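### 3.2 Workspace rules for handheld demonstrations

Before recording began, we wrote a short set of rules for operators using the two handheld grippers. The rules cover the floor, the cables and the marker cubes. Each of the 3 sites kept a printed copy, and Bolger and Stubbs checked that the wording matched across them.

Cables must stay clear of the operator's feet, and any cable lying across a walking path is rerouted or taped down. Objects to be handled are placed within a few steps of the start position. The fiducial cubes must not be covered by sleeves or hair. An operator who bumps a cube stops the session and repeats the calibration in Section 3.1, even if the cube looks straight.
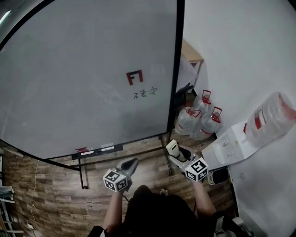

**Figure 4.** Operator with a gripper in each hand, facing water jugs and a dispenser. A fiducial cube is mounted on each gripper.

Office and home settings were left furnished, as in Figure 4. We asked sites not to clear a room beyond what the floor rule required. Operators rested after every 10 episodes, and no single episode ran longer than 900 frames.

Rule breaches were logged by the site lead in the form used at Plarness. A breach of the cable rule ended the session. A breach of the cube rule voided only the episodes recorded after the last good calibration. Quinlan reviewed the logs in July, and roughly 5 percent of episodes were removed before training.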